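The Slow Business of Sea Buckthorn

Sea buckthorn oil comes from the small orange berries of a thorny coastal shrub, and growers in the Vurna district have pressed it for two generations. The berries are picked in September, frozen on the branch and shaken loose.

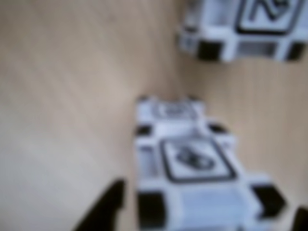 Color is the first thing most buyers judge. Oil from the pulp is a deep orange and will stain skin and cloth, while oil from the seed is far paler, closer to the honey tone that light wood takes on toward the right of the photograph. Kári Egilsson, head of pressing at Hauksdóttir, keeps the two apart until bottling.

The firm filled 3,919 bottles last season. Most went to Clistgate, a skin care house that blends the seed oil into a night cream. 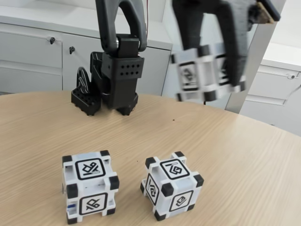 Pulp oil is seldom used undiluted. Carleen Tawhiri, a formulator at Bomier, recommends 2 drops in a spoonful of a plain carrier oil, applied in the evening. Opened bottles should be kept in a dark cupboard and replaced once the scent turns sharp.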